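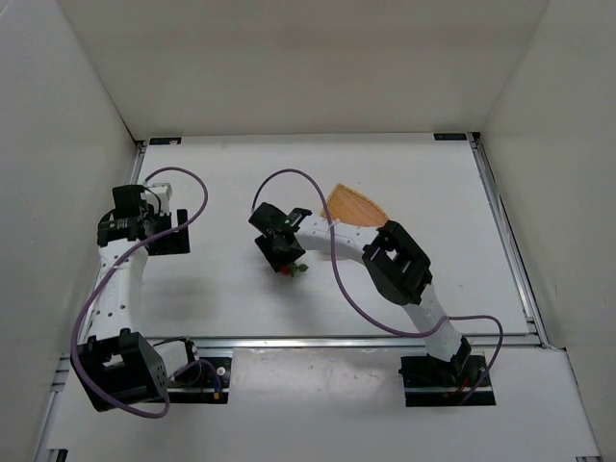
Two arms over the work surface, with the basket and the rose

Drumivmont
playlist and listening-history converter, command line

Moves your playlists, liked songs and play counts from one music streaming service to another. Reads the export file the service gives you, matches the tracks, writes a file the other side can import. No login, no scraping, doesn't touch your account.

Status: works for me and for Indira. Version 2 of the matcher is in, the old one is gone. Docs are behind, sorry.

What it reads
Fikow library export (the zip, don't unpack it)
Fikow listening history, json only
Georgiev playlist csv
plain m3u, if you must

What it writes
Georgiev csv
m3u
a text report of everything that didn't match. Read this one!

Install
Python 3, then
pip install -r requirements.txt
python setup_db.py
Second step builds the local track index. Takes a while the first time, go get a coffee. If it stops halfway just run it again, it picks up where it was.

Use
python convert.py --from fikow --to georgiev mylibrary.zip
Output lands in out/. It will overwrite whatever is in there without asking. Mostafa lost a folder that way so there is now a --keep flag. Should probably be the default, isn't yet.

Matching
Tries the recording code first. No code, then artist + title + length, length within 2 seconds. Live versions and remasters are where it goes wrong. Remasters get matched to the original unless you pass --strict. Classical is bad. Movements come in as separate songs with the composer as artist sometimes and the conductor other times, I gave up on it for now.

Test library
tests/data has a library of 3835 tracks in 34 playlists, put together by Iman Mansour and Hatem Mansour from their own accounts, account ids stripped out. Titles, artists and lengths only, no audio. Play counts are real, timestamps are shifted. Please dont use it to work out what Hatem listens to at night.

Known problems
Georgiev refuses any playlist over 1000 tracks. Converter splits them and adds a number to the name, order is kept.
Podcasts are skipped. No warning in the report.
Arabic titles matched fine after Hatem's fix, but artist names with two spellings still come out as two artists.
Collaborative playlists lose who added what.
Windows paths with spaces, use quotes.
Free accounts on Fikow get an export without play counts. Can't do anything about that from here.

To do
Mamville import, Tomás Bettencourt has a half working branch
--keep as default
album art, maybe
better error when the zip is truncated, right now it just says KeyError wich helps no one

Bugs
Open an issue, attach the report file and the command you ran. Take your email out of the export first, it's in the header line. I look at these on Thursday mostly.

License
MIT for the code. Test library is for testing only, ask Iman before you put it anywhere else.

Thanks to Indira Murthy for the length matching and for testing with a library way messier than mine.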